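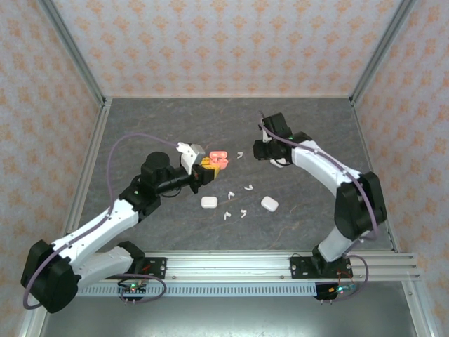
From: Piret Strazds
To: Sikby Choir list
Date: Mon 28 September
Subject: Re: Winter program, and the hearing thing

Hi everybody,

Sorry for the slow answer, I read this on my phone in the grocery line and then it slid down the pile. I'm pasting the bit of Saulius's message I'm answering so you don't have to go digging.

> Saulius Paulauskas wrote:
> Can we please settle the winter program this week? I have the
> Nostau set penciled in for the first half and I need to know if
> we are doing the Grīnberga pieces or not, as the parts have to
> be ordered. Also, three people have now told me they can't hear
> the piano from the back row on the left. I can't hear it either
> when I stand there. Do we move the piano or move the people?
> Also also, does anyone still have the old green folders?

Okay, program first. I say yes to the Grīnberga! I know the second one scared people in April, but we tried it cold at the end of a long evening with half the tenors gone, and I don't think that was a fair shot at it. I've been singing the alto line in the car for two weeks now and it really does sit nicely once you stop fighting the jump on the second page. The trick for me was to think of the low note as the place you live and the high one as somewhere you visit. (Zane will tell you that's nonsense and to just count. Zane is probably right.)

The third piece I'm less sure of. It's beautiful but it splits into eight parts near the end, and on a bad-cold week in December we don't have eight parts, we have maybe five and a cough. Could we learn it and decide in November? If the parts come as a set anyway then we lose nothing by having it in the folder.

What I would drop, and please don't throw things at me, is the long medley. We've done it every winter since I joined and I can feel the audience start looking for their coats in the middle. If people can't bear to lose it, how about only the first two tunes and then straight into the carol with the candles?

Now the piano. I went and stood in that back left corner after rehearsal while Povilas played, and wow, yes, it's like hearing it through a coat. I think it's the lid. We've had it on the short stick and turned so the open side faces the windows, so everything goes off toward the street and the sopranos get what's left. Before we drag anything or anyone across the room, can we just turn it a quarter of the way around and put the lid up on the long stick? It's on wheels, it takes two people, and we can put it back if it's awful.

If that doesn't do it, then I'd move the people. I'd love to try mixing up the rows for once anyway. My old choir stood in a big horseshoe with the basses in the middle and it fixed half our tuning problems in one evening - you could hear everyone, including yourself, which was a shock to some of us.

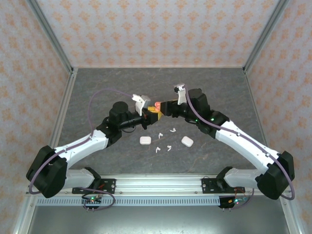 About hearing in general, since the subject line says so. I've started wearing earplugs in the second half of rehearsal. Just the left one, on the side where the trumpets sit when they come to join us. I used to feel rude about it and now I don't care at all, my ears don't ring on the drive home anymore and I still hear my own voice fine (a bit too well, if anything, all my sins are right there inside my head). The foam kind made everything sound like soup. The ones with the little filter are much better for singing. Vaida asked me where I got mine and I've forgotten the name, I'll look on the box tonight and write to her, and anyone else who wants it can shout.

And if any of you have been putting off a hearing test, go! I put mine off for years. You sit in a booth and press a button when you hear a beep and then they show you a chart. Mine dips a little at the top on one side. It was good to know, and it explained why I keep asking the second sopranos to repeat themselves.

Practice tracks: I've got the alto and tenor lines recorded for the first two Grīnberga pieces. They're just me at my kitchen piano, so you'll get the fridge humming a rather flat B throughout, please don't tune to it. The bass line I can't sing without sounding like a door, so Povilas, would you? Even on your phone is fine. I find it helps to have my own part a bit louder in one ear and the rest in the other, if anybody knows how to do that without buying a program, tell me. I tried for a whole evening and made one very long file with nothing in it.

Tea money: the tin has 21 in it, and the tea is nearly gone. Whoever keeps bringing the ginger cookies, keep going.

Green folders: I have two, one with a broken spine. I think Vaida had a stack of them in her hall closet after the spring concert? They might have gone to Drata with the music stands, in which case I'd say goodbye to them. Black ones would look smarter anyway but I know that opens a whole other discussion.

So, from me: yes to the first two Grīnberga, wait and see on the third, shorter medley, turn the piano. I can come early on Thursday to help push if one other person can.

See you then,
Piret

P.S. Saulius, is the Nostau set in the same order as last time? My copy has the pages numbered by hand and there are two page fours.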